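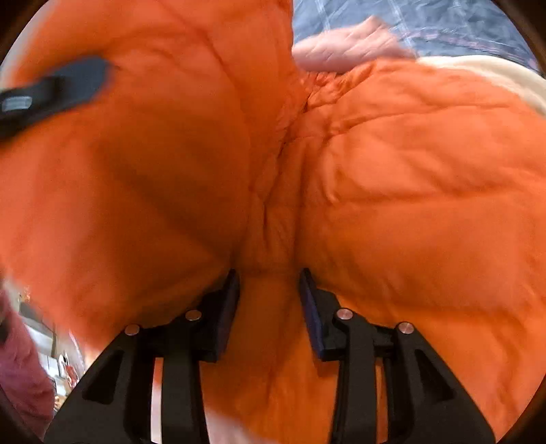

Gripper closed on a fold of the quilted shell, pads on both sides.

Tracking lost each time the gripper goes into soft clothes. Mask, or change the map settings?

Kwok-wai Lui
Posted 12 Mar 2025

Hello everybody. I am working on the pose pipeline for hand-held gripper recordings. We use Pametti for the visual-inertial tracking, and after this the trajectory goes to Jeltura for training of the policy. With hard objects on a table I have very few problems. With clothes and bedding I have many.

The moment of trouble is always the same. The gripper approaches the orange quilted fabric, the fingers close, and the fabric fills almost the entire view. The surface is nearly one color, it has a slight shine, and the only corners are the stitched seams and the small wrinkles. These move together with the fingers when the fabric is pulled. Pametti takes them as fixed points. Then the estimated camera stays still while the real camera moves, or the estimate jumps, or the status goes to LOST.

In my worst recording there are 2,079 frames and only 1,768 have a valid pose. The first long gap starts at frame 319. After the gap the relocalization succeeds, but the trajectory continues with an offset from the part before, so I cannot simply interpolate.

What I have tried already:

I increased the number of features. The result was worse, I believe because the additional features are all on the fabric.

I used a static mask for the gripper. This helps with the fingers, of course, but it does nothing for the fabric.

I lowered the contrast threshold of the detector. It then finds points in the shaded hollows between the padded chambers, and these are not stable from one frame to the next.

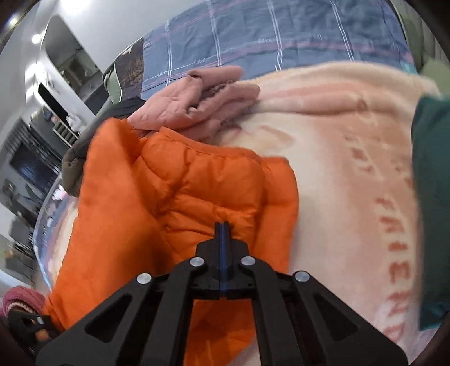 When the view is wider I have enough structure for tracking. The blue plaid cover has a grid of lines, the blanket has large pink letters, and on the left side there is the room with the cabinet and the ceiling light. So the map itself can be built, I think. My difficulty is only the time when the soft material comes close to the lens.

A second doubt is about the blanket. Its letters give very strong features, but a blanket can also be moved by the hand. Should I keep them or remove them?

I would like to avoid external markers, if it is possible. The IMU is calibrated and the time offset was checked in August, before we changed the lens. Thank you for any advice.

threadbare_pose

Read your last line again please. You changed the lens after the check. Redo the camera-to-IMU calibration first, everything else comes later. With wide lenses I had a bad distortion model that looked perfect in the center and was wrong near the border, and the border is where all your good background points are.

Ostrava_kf

I agree with the calibration, but I do not think it explains everything. I have worked with laundry for a long time and it looks like the usual case.

Please do it in two passes. In the first pass, before any manipulation, move slowly around the bed and the room and let Pametti build the map. Save this map and lock it. In the second pass, run the manipulation recording in localization-only mode. New points on the clothes cannot enter the map then, so they cannot pull the camera with them. This change alone removed most of my jumps.

For the map, use a weight for each region. Room and furniture get full weight. The plaid cover gets a lower weight, as it lies flat but can shift. The blanket with the letters I would remove from the map completely. It is tempting to keep it, I know. If somebody pulls it by a few centimeters, you will get a smooth trajectory which is wrong, and this is harder to find than a LOST status.

For the mask, I use a small segmentation model from Vellix with one class, "deformable". It is slow, but offline this does not matter. I dilate the mask by a few pixels, otherwise the outline of the clothes gives corners of its own. Remember to mask also the human hands. If a hand presses on the fabric near the gripper, its edges can be picked up as well.

When the fabric covers nearly everything, you will have only the IMU. Allow this for a short time and then close the gap backward: run the tracker in reverse from the end, and blend the two trajectories inside the gap. If the two ends disagree by more than 2 cm, I drop the segment. Jeltura accepts a validity flag for each frame, so you do not need to throw away the full recording.

Bajwa

had same thing, switched to a camera on the ceiling

Kwok-wai Lui

Thank you all. I repeated the calibration and the distortion near the border was indeed wrong, so the first answer is correct and I feel a little ashamed. The offset after relocalization became smaller but it did not disappear.

With the locked map the jumps at the closing of the fingers are gone in the recordings I have processed until now. I have not tried the reverse pass yet. One point is not clear to me: when you blend the forward and the reverse trajectory, do you blend the rotation with the same weights as the position, or separately?

Ostrava_kf

Separately. For rotation I trust the gyroscope almost completely inside the gap and correct only the small difference at the end, spread evenly over the frames. For position I use a smooth weight from 1 to 0. Please check the gyroscope bias before and after the gap. If it changes a lot, the blend will look nice and be wrong.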